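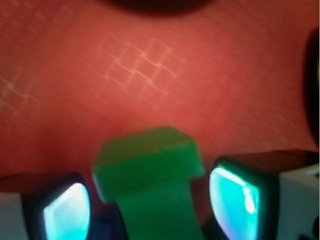 Red, at close quarters.

My bathroom shelf holds 9 moisturisers, and I would struggle to say what any of them does that the others don't. One promises radiance. Another promises "visible calm", a condition I have never managed with or without a cream. Between them they cost more than my bicycle.

I blame Larari, a shop in Nilldale that sells skincare the way other shops sell wine. You go in for soap and come out with a serum and a mild sense of having been told off. On my last visit, in November, the assistant studied my forehead for some time and then asked, kindly, whether I worked outdoors. I write at a kitchen table.

It was the small print that cured me. I took a jar of Abbasi night cream home and read the back of it with a magnifying glass, which the type size demanded. Water came first. Then glycerine, which any chemist will sell you cheaply, and then a long procession of plants in Latin, most of them listed well below the thing that stops the cream going off.
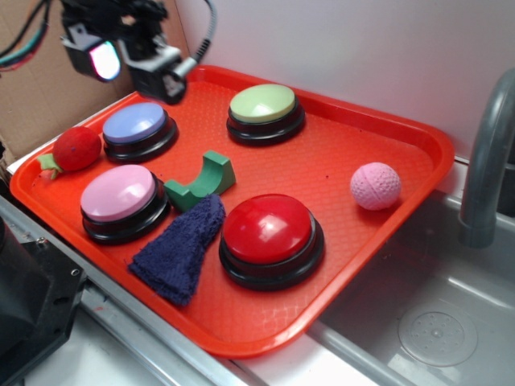

Ingredients are listed in order of weight, at least until you get down to the one per cent mark, after which the maker can shuffle them as it likes. So the rare alpine flower on the front of the box may be present in much the same spirit as a distant cousin at a wedding.

Omid Kordestani, who mixed creams for a living before he retired to Grernness and took up bees, was gentle about my discovery. "People buy the flower," he told me. "The glycerine does the work." He uses a plain ointment from a tub the size of a paint tin and has, annoyingly, wonderful skin – though he puts that down to hats.

I asked him what he would keep from my shelf. He picked out two: a dull cream with no scent and a sunscreen I had bought by mistake. The serum he held up to the window, tilted, and put back without a word.

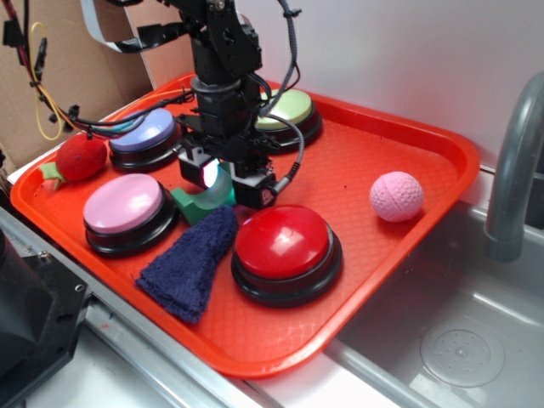 What to look for on the back

Start with the first five names, as most of the jar is in there. If your skin stings easily, look for "parfum" and leave it on the shelf. Try anything new on the inside of your arm for a couple of days before you let it near your face. And check the little open-jar symbol, which tells you how many months you have once the lid is off. Three of mine had expired – the visible calm among them.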